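Fuel moisture notebook, Costidport fire lab
May, started at 7:40 a.m. with coffee

I want to get the drying work written down while I still remember it, since I was sloppy about it last month and poor Rhona had to call me at home to ask what my handwriting said. Sorry again, Rhona.

We have 30 bags of brush from the Cumness slope now, cut by Dorin and Catinca on two different afternoons. Dorin's are tied with string and Catinca's have the green clips. Please leave the string and the clips on until the bag is weighed, even if they look like a nuisance - they are how I know who cut what, and the tags fall off if you so much as look at them. All of it is live chamise and sage from the upper part of the slope, leaves and thin twigs only, nothing thicker than a pencil lead if everyone followed the sheet.

First batch came out of the oven this morning. Live fuel moisture averaged 63 percent for the chamise, and I'll admit I sat down when I worked it out, because that is a lot lower than I like to see before summer has even properly started. I did the arithmetic again on paper and got the same thing. One bag gave 59 and I thought it might be a bad seal, but the bag weight matches what Catinca wrote in the field, so I'm leaving it in and marking it with a star.

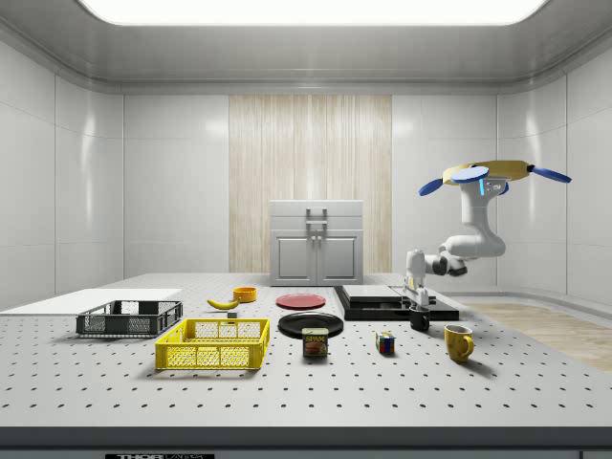

Arm over the table, black mug below the gripper.

The oven is still running a little hot on the left side. I moved the thermometer from shelf to shelf for most of an hour and the back left corner is always the warm spot, so I've been turning the trays halfway through. If you take over from me, turn them at lunch and write the time in the margin. I know it's a bother. Paula thinks the fan is on its way out and she has a part coming from Catarthorpe, which may get here this week or may get here when the hills are green again, going by the last one.

Then the scale. It drifted between the second and third tray, not by much, but I went back and reweighed the whole second tray with the brass weight beside it for company. Both sets of readings are in the table at the back, old ones in pencil, new ones in pen. Use the pen ones. 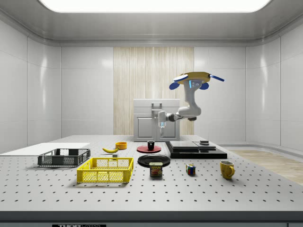
After lunch I got started on the dead fuel, the litter and the little broken sticks from under the shrubs, and that went faster than I had any right to expect. Those bags are light and they dry overnight with no fuss. Panya asked whether we could get her the dead fuel numbers before the live ones are finished, so she can start on her spread maps for the 3,522 acres above the reservoir road. I told her yes, as long as she writes "preliminary" on everything, and she laughed at me, but she'll do it.

Things left over for tomorrow:
Grind the rest of the sage, if the grinder blade has been put back.
Ask Dorin whether bag 17 was cut in shade. His note says "sh" and it could be shade or shoulder, and both make sense up there.
Call the Husar ranch about the gate code. Catinca says her uncle changed it again and wants us to stay off the lower track while he has the water truck parked there.
More paper bags, the big ones.

Oven set and door checked at 5:15 p.m. Second batch is in, trays four through nine.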